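Gurker Meeting Room Set: table, whiteboard, monitor arm

Print this page | E-mail this page

Product sheets for office furniture promise a lot: better ideas, happier teams. We sell the Gurker set as a table, a board and an arm, and would ask you to judge it on that. Item 532, sold complete or in parts.

The whiteboard is white with a dark frame. Tistia, who supply it, call the surface "ghost-free." We have our doubts. Blue marker came off cleanly in our shop for months, red less so, and any board left written on from March until fall is going to need a proper cleaner. Magnets hold. 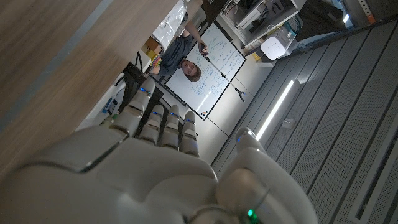 Whiteboard in use, blue marker, with the table edge nearby.

The tabletop is light brown wood. Cieślak offers an oil for it at extra cost. Try a damp cloth first. The brochure also says cables "disappear" under the top. They go under the top. If you want them tidy, buy ties, which are not included.

Monitor arm: black, jointed, made by Rarkutier. The maker claims 2000 adjustments without sagging. We have not counted and we doubt they did. Ours needed tightening once, with the key supplied. Check the weight of your screen before ordering.

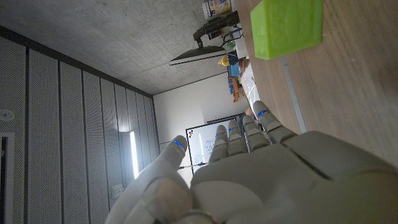
Light brown tabletop with gray metal strip; monitor on black arm.

Table length 196 cm. Returns accepted within 30 days, unassembled only. Prices on request, and do compare them with buying the parts separately.

Page checked 23rd August by Elżbieta Kwiatkowski, furniture desk.

Contact us | Copyright Gurker | Back to top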